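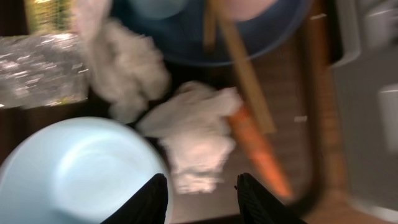 Pale blue bowl, white cloths and some crinkled clear plastic, with a darker blue basin or plate behind.

Kitchen Things, Summer Clear-Out

This page covers the kitchen part of our summer clear-out. We moved into the flat over the old Bouchard bakery in January and put most of the kitchen away in a hurry. Since then things have gone wherever there was room. Yaneth Urrego and I set aside two evenings to go through all of it and decide what stays.

The rule was simple. Everything had to come out before anything went back. We did the bowls and plates first, then the cloths, then the drawers. The drawers took longest and are not shown on this page.

Bowls

We own more blue bowls than we need. Most of them came from my aunt, who bought her dishes from a shop called Tremumico and never bought any other color. The large ones are good for salad and for bread dough. The small ones chip. We kept the large bowls and 4 of the small ones, and the rest are boxed up for Yaneth's sister, who is setting up her first apartment.

If you are sorting bowls, stack them by width before you decide anything. We found two that did not fit inside any of the others and were using up half a shelf.

Cloths

White cloths all look the same in a pile. We now have one shelf for the ones that touch dishes and a bucket under the sink for the ones that touch the floor. The worst of them were cut up for rags. The dish cloths get a hot wash once a week and are folded in thirds so they fit the shelf.

Wrapping

A lot of the plastic was left over from the move. Clean bags without holes went into a single drawer. The rest went out with the trash on Tuesday. We should have done that months ago.

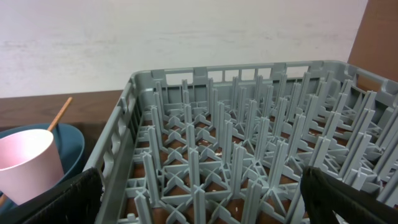
Gray plastic dish rack, with a teal-blue bowl beside it on the wooden tabletop.

The rack was the one thing we argued over. It is large, and the counter on the sink side is narrow. Yaneth wanted to replace it with a folding one from Finent. I wanted to keep it because the tall prongs hold plates upright and the sides are low enough to reach over. We tried doing without any rack for five days, drying everything on a towel, and after that we agreed to keep it.

The prongs are joined by open ribs at the bottom, so crumbs fall straight through to whatever is underneath. Lift the rack and wipe under it when you wipe the counter. For the ribs themselves an old toothbrush works better than a sponge, which catches on the prongs and tears. The slots along the rim need the same brush every couple of weeks.

Bowls do not sit well between prongs this close together. We put plates and lids in the rack and turn the bowls upside down on a towel next to it. Cutlery goes in a jar.

Where it all went

Large bowls: bottom shelf, left of the stove.
Small bowls: middle shelf, behind the mugs.
Dish cloths: narrow shelf by the window.
Rack: on the counter when in use, on top of the refrigerator when we have company.
Bags: second drawer down.

The pantry is next. It has one shelf we have not seen the back of since we moved in, and there are at least two open bags of rice in there. I will put up a page for it when it is finished.

Text and page by Aaliyah Charbonneau.

Last updated: July 31, 2018

More galleries
Hall Closet, Before and After
Painting the Bathroom Shelf
Mending Day: Curtains and Cushions
Boxes from the Onedport Street Sale
The Back Steps in January

Contact | Copyright 2018 Aaliyah Charbonneau | Back to top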